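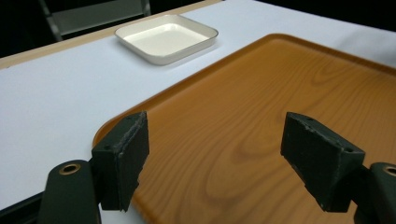

Demonstration gathering is the stage of a robot learning project in which people perform a task many times so that a learning system can later imitate it. The term covers several methods, the most common being teleoperation, kinesthetic teaching and the use of hand-held grippers. In the last of these a person carries the robot's fingers around without the robot, and a camera fixed to the tool records what the fingers face. A typical view is mostly tabletop, with one black finger on either side of a gap and the objects of interest, such as a wood-grain tray and a small white dish, sharing what room is left. The literature calls this the wrist view, although the wrist in question has been left out of the arrangement.

Background

Early imitation systems learned from motions entered through a control box, a process slow enough that operators tended to demonstrate as little as possible. Hand-held tools removed most of the waiting. They also removed most of the excuses: a person with a gripper in each hand can produce examples nearly as fast as someone else can throw them out.

The Bonava group, led by Solange Zacharias, worked mainly with two-handed tabletop tasks. Its first collection, known as Bravstead after the building it was recorded in, consisted of 653 demonstrations by 13 people. The published version leaves out the episodes in which the person stopped to scratch their nose, a motion the first model had learned with some care.
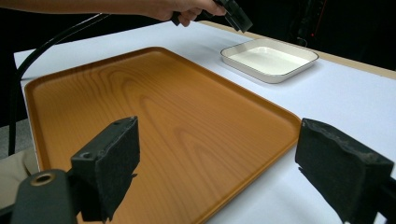
Two-handed work brings its own difficulties. The recordings from both tools must share a clock, and a small error between them can teach a model that its left hand knows the future. Bravstead dealt with this by having each person tap the fingers of the two grippers together before an episode. The tap was later trimmed from the data, mostly.

Procedure

A session under the Bonava procedure begins with a written task statement, usually one sentence long and argued over for an afternoon. The starting positions of the objects are changed between episodes. People are poor at choosing positions at random and return to the same few comfortable spots, so the procedure draws them from a printed sheet.

Each episode is kept short. The demonstrator is asked to move at an even pace, to avoid changing plans halfway, and to leave the fingers in sight of the camera at the end. Pauses are a known problem. A person who stops to think looks, in the data, exactly like a person demonstrating the correct way to stand still, and models copy the stillness faithfully.

Breaks are required after every 19 episodes. The figure comes from the original instructions and has been repeated in later ones without comment.

Selection and labeling

Recordings are reviewed before training. Reviewers mark each one as kept, shortened or rejected, and note the reason. In the Zirkance collection, prepared by Liliana Cattaneo, failed attempts followed by a clean recovery were kept on purpose. Cattaneo argued that a model shown only success has no idea what to do after dropping something, and will often carry on with great confidence and empty fingers.

The Sorrentino rules, a later set of review notes, allow up to five rejected episodes per session before the task statement itself is rewritten. Reviewers have described this as the most popular rule in the document – among demonstrators, at least.

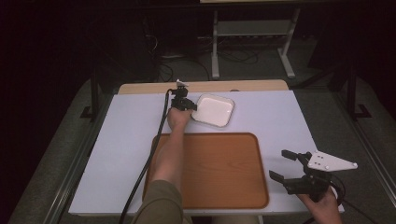
Why is the same simple task recorded so many times?
A model needs to see a task from many starting points before it can cope with one it has not seen. Repeats with small differences in position, speed and approach show it which details matter and which were just one person's habit.

Criticism

The main complaint against hand-held gathering is that human arms are too good at it. A demonstrator can reach around an obstacle or twist a wrist in ways the eventual robot cannot, and the resulting example is useful chiefly as a source of envy. Later procedures check each recorded path against the limits of the intended arm and drop those it could not follow.

A second complaint concerns style. Collections made by a small staff tend to carry the manners of whoever worked the most shifts, and reviewers on the Zirkance project could reportedly name the demonstrator from the motion of the trained model alone.

See also: Imitation learning; Teleoperation; Data review; Bravstead collection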